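Vedau Microgrid

The Vedau Microgrid is a small local electricity network in the valley of Vedau. It connects 17 farms, a dairy and a water pumping station, and it is able to work separately from the regional grid for limited periods. The network is operated by the cooperative Ernell, which owns also the lines and the battery storage.

Background

Before the microgrid was built, the valley received its power through one overhead line from Nullano. The line was often damaged by snow, and repair crews needed many hours to reach it. The engineer Taras Hnatiuk proposed to divide the valley network into four sections – each with its own switch – so that a fault in one section would not stop the supply in the others.

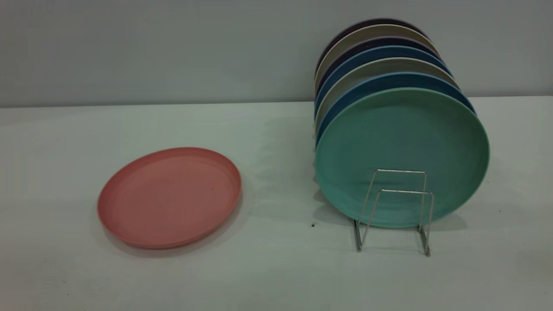
The proposal was accepted in July, and the first section was connected on Thu 17 December.

Design

Electricity comes from solar panels on barn roofs and from a small hydropower plant at the Zakharchenko weir. The battery has a capacity of 2915 kilowatt-hours. When the regional line fails, the control system disconnects the valley and reduces the less important loads first, such as grain dryers and water heaters.

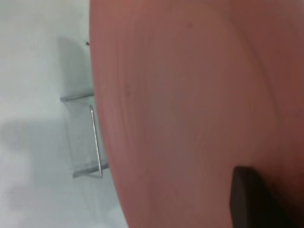
Photo: Ernell archive

In winter the hydropower plant gives most of the energy, but its output falls when the stream is frozen. For this reason the cooperative keeps a backup generator, which can supply the pumping station and the dairy for nine hours.
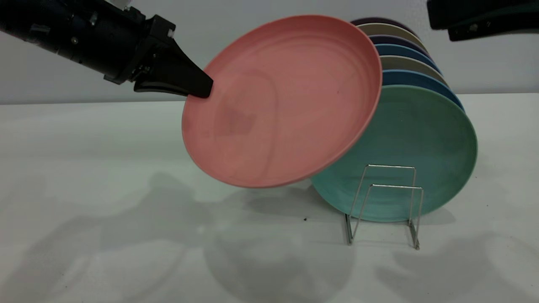
A pink plate held at its rim, next to a wire plate rack

Tariffs

Members pay a fixed monthly charge and a price per kilowatt-hour. The price is lower at midday, when solar production is high.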